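Larkico Residents' Association
Minutes of the September general meeting
Held in the ground floor room, Panum House, 7:00 p.m.

Present: residents of both buildings, the board, and a representative of the management company, Dvořáček Property.

Apologies were received from two households in the north building.

1. Minutes of the last meeting

The minutes were approved with one correction. Under item 4, "side gate" should read "rear gate." The side gate has been working since the spring.

2. Matters arising

The rear gate latch has been replaced. The spring on it is strong and the gate slams after 10 p.m. when people come home late. Dvořáček Property will ask the locksmith to adjust it.

The missing downspout on the north building has been put back. The stain on the wall under it will be left until the painting next year.

The request to the city for a second streetlight on the corner has had no answer. The chair will write again.

3. Shared kitchen on the ground floor

The board reported that the kitchen is booked most evenings and that the sign-up sheet on the door is not working well. Names are crossed out and other names are written over them. Three options were put to the meeting: keep the sheet, move to an online calendar, or have bookings go through the management office.

Several residents do not use a computer and asked for the sheet to stay. Others said they cannot get downstairs during the day to sign it. After discussion it was agreed to keep a paper sheet, with one page for each week, and to let people phone the office to have their name added. Names may be crossed out only by the person who wrote them.

Cups, plates and pans were discussed next. The kitchen was fitted out from donations and there is no list of what belongs there. Some things have gone upstairs and not come back. Other residents have left their own things in the cupboards and then found them in use by another group.

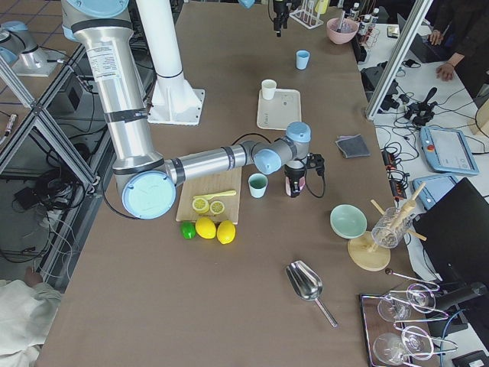 A resident of the south building objected that a list would be out of date within a month, and said she would sooner see a shelf marked for private items and everything else treated as common property. This had support from both buildings. Another resident asked what would happen to items left on the private shelf by people who have moved out. It was suggested that they stay there until the end of the year and then become common property.

Agreed: one shelf by the window to be marked "private." Everything outside it is for general use. No list will be made.

The dishwasher was raised briefly. It is being started half full. A note will go on the door.

4. Film evenings

The Kino group has shown films in the ground floor room through the summer and asked to go on through the winter. Attendance has been good. The group asked for the use of the large folding screen, which is stored in the basement behind the bicycles.

There was one complaint about noise from the apartment directly above. The group offered to finish by ten and to move the speakers away from the heating pipes, which carry the sound. The resident concerned accepted this for a trial period.

Agreed: film evenings to continue until the next general meeting, then be reviewed.

5. Accounts

The balance of the common fund stands at $533 after payment for the gate latch and the downspout. The board does not propose to raise the monthly contribution this year. A question was asked about the cost of the window cleaning. Dvořáček Property will send the invoice to anyone who wants to see it.

6. Bicycle storage

The basement is full. More than half of the bicycles have not been moved since last winter — several have flat tires and no tag. Tags will be handed out at the office. Bicycles still untagged at the next meeting will be moved to the shed, and the owners can collect them from there.

A request for a hook rail on the east wall was put off until the basement has been cleared.

7. Any other business

The recycling bins are to go out the night before collection, lids closed.

A set of keys on a green ring was found in the stairwell and is at the office.

The meeting closed at 8:40 p.m. The next general meeting will be held in November in the same room.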